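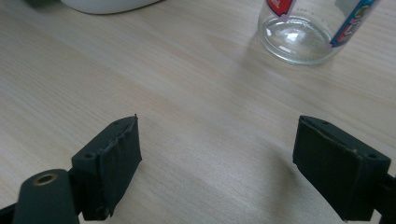
*Pale wood-grain laminate, with the grain running on the diagonal.*

Laminate remains the default surface for the working table, and the Hallora range from Panetti shows why buyers keep returning to it. The top is supplied in one depth and two lengths, the longer being 1000 mm, and weighs little enough for one person to turn over during assembly.

The finish tested was Sullen, a cream shade that is warmer than its name. Grain is printed in long, soft lines with low contrast. Under a desk lamp at 135 cm it gave little glare. Pencil marks came off with a damp cloth; ballpoint needed a second pass.

Edges are the weak point of any laminate, and swelling usually begins at a corner. The Ó Flaithearta workshop, which refits tables for schools, replaced 167 tops last year and re-edged roughly 2 for each one it scrapped. Its advice is to wipe spills towards the middle and to reseal lifted edging before October.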